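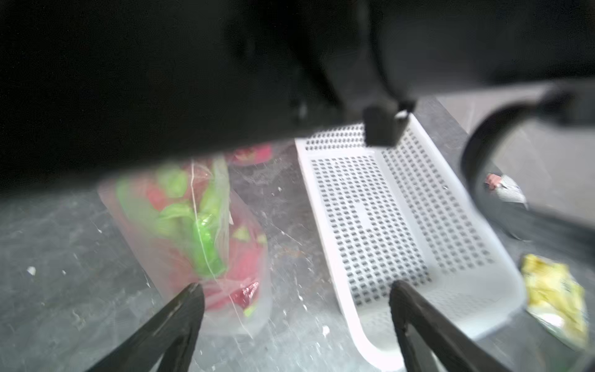 Wrist camera view, bagged dragon fruit next to the basket

Teleop demos for bagged fruit: policy goes for the bag and comes up with nothing

Posted by sultham_bench in Manipulation > Teaching by demonstration

I'm recording demos by remote control for a pick and place task. The fruit starts in a clear plastic bag to the left of a white perforated basket, and the arm is supposed to put it in the basket, bag and all. I drive the arm with a hand controller and watch the wrist view plus one side view.

I have 23 demos of the bagged dragon fruit and a lot more of loose fruit, 661 episodes in total. Loose fruit works fine. With the bag, the trained policy lines up all right, then closes on a fold of plastic and lifts. Sometimes the fruit comes with it, mostly it slides out of the grip before the basket. Twice it also clipped the rim on the way over.

Do I need more demos, or am I demonstrating it wrong? Other stuff stays on the table during recording, and I don't want to clear it, as the final setup won't be clear either.

prarinbridge_lab

Look at your own demos first. When I drive by hand I tend to pinch the plastic because it's easy and I can see it in the side view. If even a third of your 23 do that, the policy learned what you showed it.

What worked for us:

Open the fingers all the way before you come down, and go low enough that the tips are past the widest part of the fruit. Close slowly. Lift an inch or so and stop for a second. If the fruit hangs or shifts, put it back down and throw that episode out, or save it separately as a failure.

For the rim, go straight up first and only then sideways. Do it the same way every time. If half your demos cut the corner, you get something in between and it hits the basket.

Turn the bag between episodes. Wrinkles and glare look different from every side, and if the bag always sits the same way you'll be back here next week.

I'd redo the bagged set and aim for 1,000 total with the loose ones before changing anything in training.

pathak77

more data. we didn't get anything usable until 4,000

vongate_user

I wouldn't go to 4,000 for this. Check the balance before that. You have 23 bagged against more than 600 loose, so the bagged case hardly counts in training. Sample it more often, or train on a smaller loose set and see if the grasp changes.

Also check the delay on your controller. Ours was up to a quarter second behind on the wrist view, and every operator was closing late without noticing. Fixing that helped more than the next batch of demos did.

Leave the clutter in, but move it between episodes.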